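From: Nighat Farooqui
To: finish-list
Subject: Re: [finish-list] Hardwax oil vs. waterborne on small parts
Time: 4:12 PM

Kvido Brabec wrote:

> We have the same complaint on the Talpur order as last November. Parts
> come out of the rack fine, get bagged the next day, and the customer
> opens the bag and finds them stuck face to face. Finish is a two-part
> hardwax oil, one coat, wiped. Shop is at 64 F overnight. Is this a cure
> problem or are we putting too much on? Would waterborne get us out of
> it, and does anyone have a schedule for tinted coats on end grain?
>
> Kvido
> Jenville

Kvido,

It is a cure problem first and a film problem second. A two-part hardwax oil is dry to the touch long before it has crosslinked. At 64 F I would not bag anything before 7 days, and I would not stack faces at all until then. If you can hold the rack at 72 F with air moving, you may be able to shorten that, but test it on your own stock.

The test we use: put two finished pieces face to face, set a 500 gram weight on top, leave overnight at shop temperature, then lift the top piece straight up. If it comes away with no tack and no gloss change on either face, the batch can be bagged. Any drag at all and it goes back on the rack. Write the result on the batch card, including the passes. We skipped the passes for a year and had nothing to compare against when things went wrong.

On quantity, wiping is where most shops lose control. On flat faces the rag pulls the excess off. On edges it does the reverse and leaves a bead along the arris, and that bead is what sticks in the bag. Break every edge with 320 before coating, wipe faces first, then go over the edges with a clean dry cloth. Change the cloth when it stops picking up oil. Lay used cloths flat outside to dry, or put them in a lidded metal can with water.
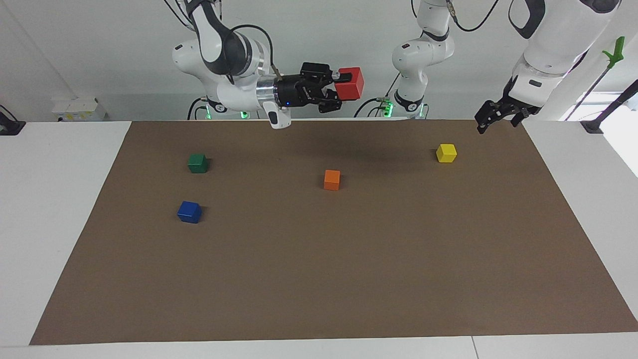
Small cubes on the brown mat, red one lifted.

For tinted coats on end grain, size it first. Otherwise the end faces go two shades darker than the sides and no amount of wiping evens them out. My schedule for maple and beech:

1. Sand sides to 220, end grain to 400.
2. Dewaxed shellac, one-pound cut, end grain only. Dry one hour.
3. Scuff with a gray pad, blow off.
4. Tinted coat, thin. Dry overnight.
5. Clear coat over the tint. Without it the color will rub off on anything light.

Reds are the worst for rub-off. Check with a damp white cloth, ten strokes at moderate pressure, and again with a dry one.

Waterborne would help with the blocking if you pick one with a decent early hardness, but it raises grain and you will need to sand between coats. On parts that size the sanding costs more than the rack time. I priced it for the Cletell job: 399 pieces, two coats each, and the labor for the second sanding was more than the finish itself. I stayed with oil.

Before you change anything, check the hardener. Ours had been open since spring and the lid was not seating. A fresh can fixed half the batch failures. Also check the mix by weight on a scale. Marks on the side of a cup are not good enough for small quantities.

Justia asked off-list for the rack drawing. I will post it when I find the version with the corrected dowel spacing. The one in the archive (message 201) is wrong on the bottom two shelves.

Nighat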